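Choosing a gripper and camera placement for handling eggs

Our department is preparing a teaching cell at the Wimville site and must select one gripper before June. The candidates are the Neden parallel gripper with two narrow fingers and the Tillman soft gripper with three pads. The test task is to move eggs between a carton and a bowl. Members who have run either unit are asked to advise on the choice, and on whether a wrist camera alone is adequate.
Posted 28 February 2024
9 comments

Answer 1
We compared both units over 30 trials each and retained the two-finger type. The soft gripper was gentler – but its pads are wide, and they touched neighboring eggs in the carton. With the narrow fingers, we limited the closing force and reduced the final approach speed to 20 percent.

Our bench has a wrist camera and a fixed camera, with a cutting board and toy lemon slices for a second task.
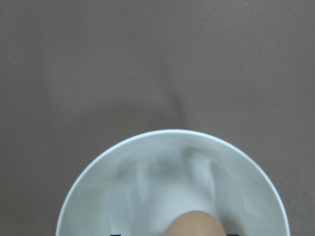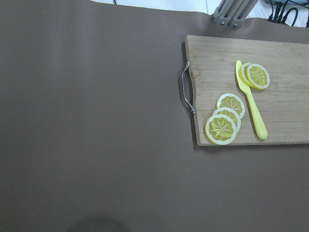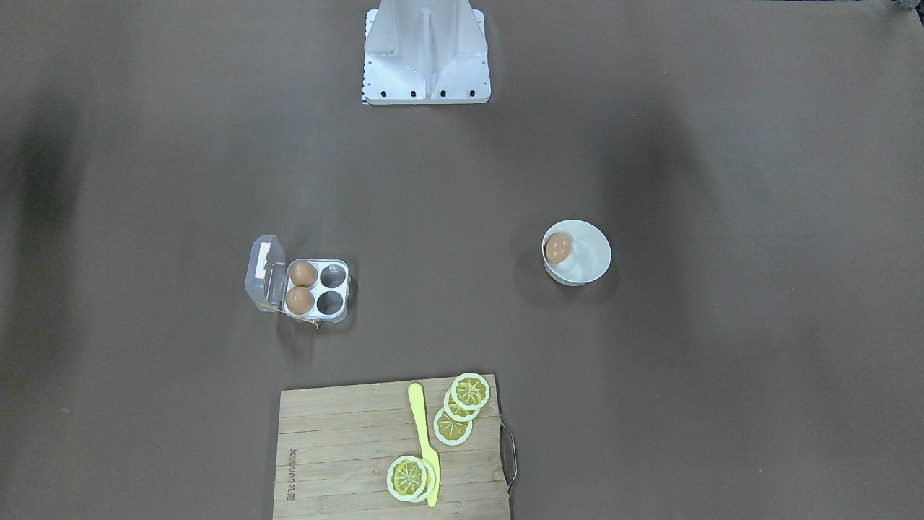
I would not recommend a wrist camera alone. It is well suited to the last part of the approach, when the fingers must be centered on the object, but it loses the rest of the table at close range. The fixed camera supplies the general layout. If the budget permits only one gripper and two cameras, that is the arrangement I would order. Please also confirm that your controller can record both streams on one clock; the Indwood controller required a firmware update before it would do so.
Shares: 42

Answer 2
Soft gripper. We have had no broken eggs with it.

Answer 3
The previous answer does not state the carton type, and this matters. In a deep pulp carton there is little room for three pads. I would request a loan unit from each supplier and test with your own cartons.
2 comments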